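4.2 Reheating and the acceptance of plant-based main dishes

The taste panel results in Section 4.1 were obtained with portions served directly from the production kitchen. Most meals of this type are eaten later, after chilled storage and a second heating, and the order data from the Grevport workplace canteens show that this is also where complaints are concentrated. The second part of the study therefore looked at how three protein bases (soy, pea and wheat gluten) hold up when a finished dish is chilled and reheated by the person who eats it.

Dishes were prepared by the catering firm Dela to a single sauce recipe, so that only the protein base differed. Portions were chilled overnight in lidded trays and handed out the next day with a short instruction card. Diners heated the food themselves and filled in a one-page form covering firmness, juiciness, aftertaste and willingness to order again. A total of 622 usable forms were returned between the start of the trial and the end of December. 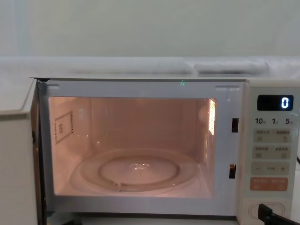
Forms were excluded when the protein base could not be matched to the tray number or when more than one of the texture items was left blank. This removed 61 forms, which are not part of the total given above. The excluded forms were spread evenly over the three bases, and we found no sign that their removal favors any one of them.

Soy pieces changed least between first serving and reheating. Pea-based pieces lost firmness but were rated higher for juiciness, most likely because they take up more sauce during storage. Wheat gluten showed the widest spread. Part of the spread can be traced to piece size, which the kitchen did not control as tightly for gluten as for the other two bases. Larger pieces were often described in the comments field as chewy at the edge and cool in the middle.

Aftertaste was named as the main fault for the pea base in both parts of the study. Reheating made it neither stronger nor weaker on the panel scale, although the word "beany" appeared more often on the diner forms than on the panel sheets. The two groups used different vocabularies, and we do not treat the count of single words as a measure. 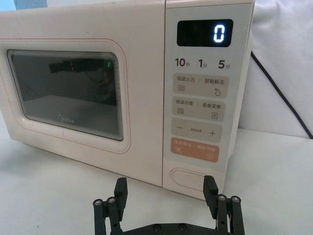
One diner wrote that the pea dish was fine on its own but that the sauce had gone thin by the second day, and that a grain side would have helped more than a different protein. Similar remarks about the sauce occur for all three bases. They suggest that diners judge the dish as a whole and that some of the differences assigned to the protein may belong to the starch in the sauce, which weakens in chilled storage.

Figure 3. Mean willingness to order again, by protein base, at first serving and after reheating. Scale from 1 (would not order) to 7 (would certainly order).

Figure 3 shows the combined effect. The ranking of the bases is the same at both points, but the gap between soy and pea narrows after reheating. Gluten drops further than either. The interaction between base and serving point remains when the canteen is added as a factor.
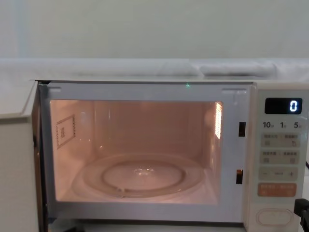

A smaller follow-up used the Bakhtiari lentil and walnut patty, which contains no isolated protein. It was served on 14 days at 4 canteens under the same storage conditions. The patty scored below soy for firmness and above all three bases for aftertaste. It also crumbled in the tray, and several canteens moved it to a wrap on their own initiative, so the later scores for firmness are not comparable with the earlier ones and are left out of Figure 3.

Ordering records were taken from the Wurkby booking system. They list what was ordered and when, but not whether the meal was finished, and plate waste was not weighed at this stage. Repeat orders follow the form scores closely for soy and pea. For gluten, repeat orders are higher than the scores would predict.

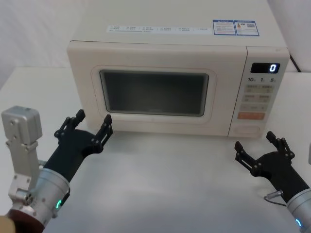
Does the fall in gluten scores mean that the base is unsuited to chilled meals? The data support a narrower reading, namely that gluten in large pieces reheats poorly, and a trial with a fixed piece size would be needed before the base itself could be judged.

Two limits apply to all the results in this section. Diners chose their own dish, so people who dislike a given base are underrepresented among those who rated it. Heating time was suggested on the card but not recorded, and differences between ovens could not be separated from differences between diners. Section 4.3 returns to the first point using the orders that were canceled before pickup.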